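Matlow tries out three camera set-ups for household robot arms

2020-11-03

Robotics firm Matlow has finished the first round of a trial comparing cameras for its two-armed home helper, and says the cheapest of the three came out ahead on most jobs.

The trial began in October and covers 15 household tasks, from folding tea towels to clearing a table after a snack. Each task was run with a Fusard stereo camera, a Zein depth camera and a plain wide-angle colour camera made by Grerkitz. The arms, grippers and controller were the same throughout.

The Grerkitz unit gave the best result on 13 of the tasks. Matlow put this down to its wider view, which kept both grippers in sight when they were working far apart. The Zein camera did better on the other two, both of which involved stacking dishes in a rack.

Shiny and see-through items gave all three cameras trouble. Foil, cling wrap and clear plastic often showed up as gaps in the depth readings, and the arm would stop short or close its gripper beside the item. White tissue on a pale cloth was another weak spot, as the software had trouble finding the edge.

To get a yardstick for the table job, the company also recorded people doing the same work by hand, with the camera at head height. Those recordings were made in ordinary homes, on the tables and cloths already there.

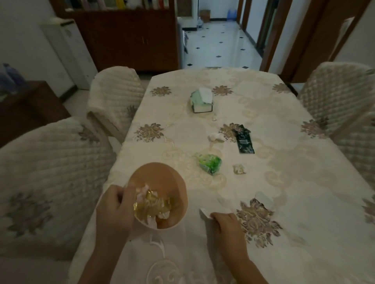
Matlow said people tended to hold the bowl close to the rubbish and bring small pieces to it with the other hand. The arms had been programmed to leave the bowl in one place and travel back and forth. A version that carries the bowl along is now being tested, and has cut the time for the job by over 26 per cent.

A second round will look at grippers. Matlow plans to compare its current rubber-tipped fingers with a narrower pair meant for thin, flat items such as paper and wrappers. The Grerkitz camera will be used for all of those runs.

The company has not set a date for a finished product.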